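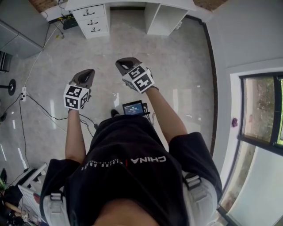

Tiltden Desk and Drawer Collection: Data Card

Overview

The Tiltden Desk and Drawer Collection records everyday activity at and near household desks: opening and closing drawers, putting papers away, clearing a work surface, and returning small items to shelves. It is intended for research on domestic storage and on the way furniture layout affects routine tidying. The current release contains 1,527 clips recorded in 21 rooms.

Furniture

Desks are grouped by the arrangement of their storage. The most common group is the pedestal desk with an open side, represented on the cover by a white desk with a three-drawer pedestal at the left, a cubby shelf at the right, and a recessed gap between the two. Its handles are dark and curved. Other groups are the plain table desk, the desk with a single wide drawer, and the wall-mounted desk.

For each piece of furniture, the following fields are provided:

layout: position of drawers and open shelves, as seen when facing the desk
finish: main color of the visible surfaces
handle_type: curved, straight, knob, recessed, or none
clear_space: free floor in front of the desk, in centimeters
floor: tile, plank, carpet, or other

The value "left" always refers to the side on the viewer's left. Earlier drafts used the side of a seated person's dominant hand, and a small number of notes may still reflect that practice.

Floors and Walls

Floor type is recorded separately from floor color. Pale gray tile with a marble pattern is labeled "tile" with the note "marble pattern" — the label does not state what the tile is made of. Wall color is entered only where a clear area of wall is visible. Reddish-brown and brown surfaces are kept as separate values.

Activities

Each clip carries one main activity label: open, close, place, remove, sort, wipe, or approach. Clips in which no furniture is touched are labeled "approach" when a person is in the work area and "idle" otherwise. The contents of closed drawers are never labeled.

Files and Splits

Clips are stored by room, then by activity. The test split holds 266 clips from rooms that do not appear in training. No clip is longer than 600 seconds. Room names such as Camenzind and Dalloris are project names and do not correspond to street addresses.

Known Limitations

Desks with drawers on the left outnumber those with drawers on the right. White furniture is also overrepresented, and results on darker finishes should be reported separately. Handle type is less reliable where a drawer front is seen at a steep angle.

Maintenance

The collection is maintained at the Starnberg office under the direction of Anastasia Theodorakopoulos. Corrections to furniture labels should state the room name, the clip number, and the proposed value. Accepted changes are published each April.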